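Wuvo Wrestling Anniversaries

A small table of birth dates, title wins and honors for wrestlers of the early twentieth century, put together for sites that run "on this day" items. Last updated 22/07/2023.

What is in it

There is one row per event. A wrestler with several titles has several rows, joined by the same wrestler ID. Each row has 10 columns, including ring name, birth name, event type, event date, place and source.

Dates are stored as year, month and day in separate columns. If a source gives only the year, the month and day are left blank.

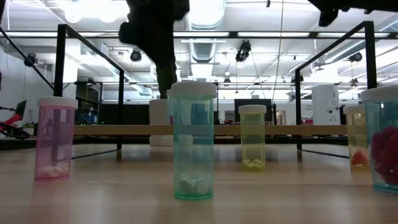 Ring names were often spelled in different ways by different newspapers. The main column keeps the most common spelling, and the others go in the "also_known_as" column with semicolons between them.

Sources

Most rows were typed in from the Mahasneh collection of match programs and clippings. The rest come from the Fasham index, which covers tournaments only. Where the two disagree on a date, both rows are kept and the "disputed" column is set to yes.

Weights were left out of this version. Printed weights for the same wrestler could differ by 30 pounds within a single tour, and the programs rarely say who did the weighing.

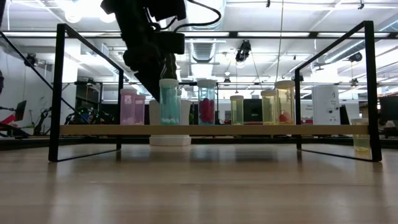

Known problems

- Three tournaments held in November have no host city.
- Some honorary titles are listed as championships. Check the source column before you print one.
- Birth dates taken from obituaries have not been compared with civil records.
- Accents were dropped from names in the first import and have only been restored in part.

Use

The table may be copied and changed freely. Please credit Wuvo and keep the source column. Corrections go through the Grumico issue page, with a scan or a page reference attached.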